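Against the Laundry Subscription

My building's management company sent out a letter in September offering "garment care as a service." For a flat monthly price, a firm called Rerudik would collect our bags, wash everything and bring it back folded. The letter used the word "freedom" twice. It did not use the word "contract," although one was stapled to the back, and I seem to be one of the few tenants who read it.

I should say that I dislike doing laundry as much as the next person. I have no romance about it. My grandmother washed for a family of nine and would have signed up for Rerudik before the man at the door finished his sentence. So I am not going to tell you that scrubbing a collar builds character. My complaint is with the arithmetic, and with what we are being asked to believe about our own time.

Start with the claim on the front of the brochure, that the average household "loses" 179 hours a year to laundry. I would like to meet the person who held the stopwatch. Does it count the time the machine is running while you cook dinner? I wrote and asked. The answer came from a customer happiness associate and thanked me for my passion. My own guess is that the figure includes the whole wash cycle, start to finish, as if we all stood in front of the glass until it stopped.

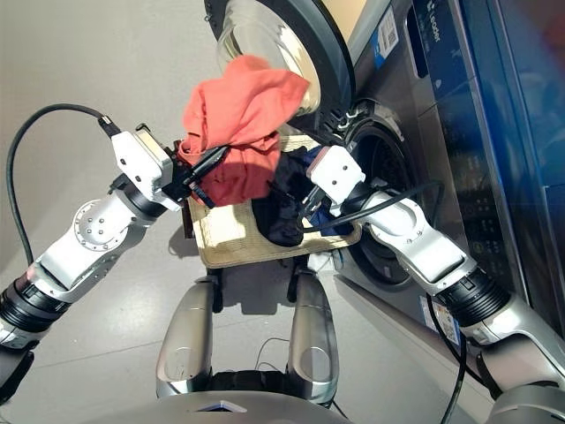 Then there is the price. The introductory rate covers the first 3 bags, after which you move to the standard plan, and the standard plan for one person comes to a little over 600 dollars a year. That is the price of a decent washer. Next year it will be the price of another decent washer. A washer, once bought, does not write to tell you that its terms have changed.

People who defend these services say the same thing every time: what is your hour worth? It sounds like a hard-headed question. I think it's a soft one. My hour on a weeknight is worth nothing to anyone but me, because no employer is waiting to buy it. If I skip the laundry I do not bill a client. I look at my phone. The sum only works for people who could sell that hour and would, and those people already have someone doing their wash and didn't need a letter about it.

Colleen Petrenko, who lives two floors up and has two boys in soccer, disagrees with me, and I promised to give her side. She says I wash for one. She says she would pay double to stop finding shin guards in the hamper. Fair enough. But when I asked if she had signed, she said no, she'd looked at the bag size and worked out that the boys would fill it by the third day. The extra bags are priced on page four. 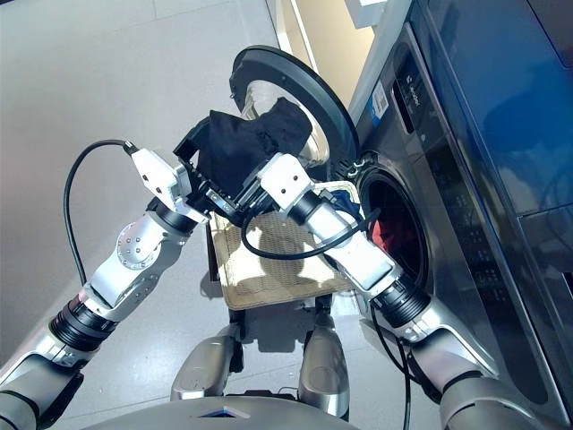

Amândio Nogueira

What bothers me more than the price is what goes away once enough people say yes. We have a laundry room in the basement. It is ugly and one of the dryers eats quarters. It is also included in the rent, in the sense that it's there and the building has to keep it working. I give it two years after the service reaches half the tenants. First the broken dryer won't be repaired, as usage is down. Then the hours will be cut. Then the space will be "reimagined" as package lockers, and the optional service will have become the only way to get a clean shirt without taking a bus.

If that sounds paranoid, ask anyone who lives over at Celholm, the big complex by the river. They had a front desk. Then they had an app that did what the front desk did, for free, with the front desk still there in case you preferred it. Now they have the app, and it costs money, and the desk has a fern on it. I have a friend there who missed a prescription delivery because the app logged her out. She was told to update it.

I have seen the same play run with parking, with the gym and with the water cooler at my old job. The convenient thing arrives next to the ordinary thing. The ordinary thing is allowed to get a bit worse. Somebody makes a chart showing that people have moved to the convenient thing of their own free will.

There is a green argument too, and I'd like to be fair to it. Rerudik says that big machines use less water per pound than small ones. Perhaps they do. The brochure offers no numbers, which is odd for a brochure so fond of the 179 hours. It also leaves out the van, which would come by 52 times a year and sit with its engine running while the driver hunts for my buzzer. I asked about the van as well. I was again thanked for my passion. 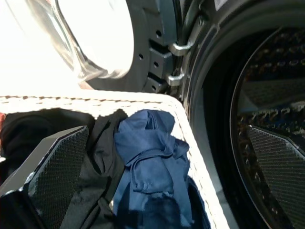
What I would accept instead

I don't want to be the man who only says no, so I wrote back to management with a short list. Fix the dryer. Put the money they were going to spend on launching this thing into one new machine. Any brand will do, Zotine, Pacheco, whatever is on sale. Let Rerudik advertise on the corkboard like the dog walkers do, and let whoever wants it call them up and pay them directly, with no mention of it in anyone's lease.

And put in writing that the laundry room stays open for as long as the building has tenants. If the service is as optional as the letter says, that sentence should cost them nothing to sign. I sent my list before the deadline and got an automatic reply saying that my feedback was important. The dryer took another two quarters from me that night.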